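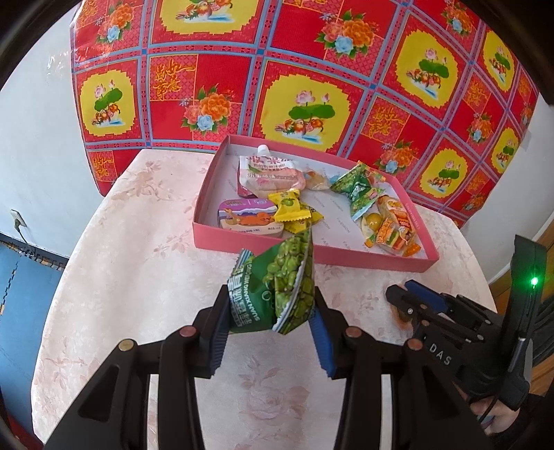

4. Stocking Your Kindau Pantry Scale

Your scale has been unpacked, leveled and, if you followed section 3, forgiven for the noise it makes at start-up. Now it needs to learn what you eat.

4.1 Before you begin

Set the Kindau on a hard, flat counter. A folded dish towel is neither, whatever it looked like at the time. Keep the scale clear of the refrigerator, whose humming it will try to weigh.

You will need the stocking card from the lid pocket, a pencil, and whatever snacks have survived until now.

4.2 Adding a packaged item

1. Press WAKE. The display shows three dashes, then zero. If it shows anything else, take your elbow off the plate.

2. Press NEW. The scale assigns the next free slot. There are 67 slots, and you can't choose your favorite.

3. Place one sealed packet on the plate. Small, odd-shaped snack packets, such as single servings of peas or nuts, should rest on their widest side. A packet that rocks will give you a different number every time you look at it.

4. Wait for the beep. There is one beep. A second beep is the dishwasher.

5. Enter a name of up to nine letters with the arrow keys. Most owners get as far as PEAS and decide that's plenty.

6. Press KEEP. Write the slot number and the name on the stocking card.

Note: The number on the display includes the wrapper. To record the food alone, empty the packet into a bowl you have already zeroed with TARE. Do this before eating any of it. The scale can't see you, but the total will be off.

4.3 Adding loose items

1. Put an empty bowl on the plate and press TARE.

2. Pour in the food slowly. The limit is 2,484 grams, bowl included.

3. Press KEEP and enter a name as in 4.2.

Caution: Don't pour straight onto the plate. Rice finds the gap around the edge, and the gap leads to the battery.

Caution: Don't press down on a load to "help" it settle. The sensor remembers this, and you will be reading section 9 (Recalibration) before dinner.

4.4 If something goes wrong

Display reads FULL: All slots are in use. Hold ERASE for 3 seconds to clear the oldest one. There is no undo – the stocking card is your undo.

Display reads E 610: The bowl was removed before the beep. Put it back and look sorry.

Weight creeps upward on its own: Check for a cat.

If none of this helps, write to Isabelle MacLeod at the Kindau service desk and include the slot number. A photo of the stocking card is welcome, provided the pencil is darker than the coffee.

Continue to section 5, Setting Restock Alerts.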